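Artificial stems: lay out on the table first, or build straight into the vase?

Asked in Crafts & Home Decor - viewed 2,595 times

I have a mixed lot of artificial flowers, mostly roses and hydrangeas with separate leaf sprigs, and a Clundholm vase with a narrow neck. Every time I build directly in the vase the hydrangeas push the roses to the back and the leaves end up bunched on one side. Is there a standard order of work? The vase opening is 3 inches.

trenau_stems
Reputation 3,739

Lay everything out flat first. Procedure:

Clear a light-colored surface. Dark tables hide the green pieces.
Separate blooms from leaves. Most sprigs pull off the main stem and can be placed on their own.
Put the large heads down first, then the roses, then the leaves in the gaps.
Adjust until the spacing is right, then transfer to the vase in the same order.

With a neck that size, the limit is stem thickness. Strip the lower leaves before you insert anything. If the stems are wire core, bend them after they are in the vase - bending first makes them catch on the rim.

Two pushed-together tables work as well as one large one, provided the tops are level. Red roses and pale blue hydrangeas at the layout stage, with the leaf sprigs still loose: 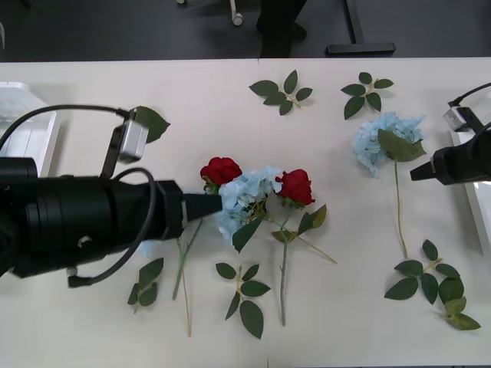
Photo: Zerna Craft Room / table layout, February

Leave space between heads at this point. They will close up in the vase, and a layout that looks full on the table is usually too full for a narrow neck.

lema43

just use floral foam, cut it to fit and stick them in. never laid anything out in my life

Clundholm Owner

Foam is difficult with this vase. The body is wider than the neck, so a piece that fits through the opening moves around inside. I use dry sand to one third of the height, then a grid of clear tape across the rim. Hydrangeas go in the outer squares, roses in the center. Keep the tape below the lip or it shows.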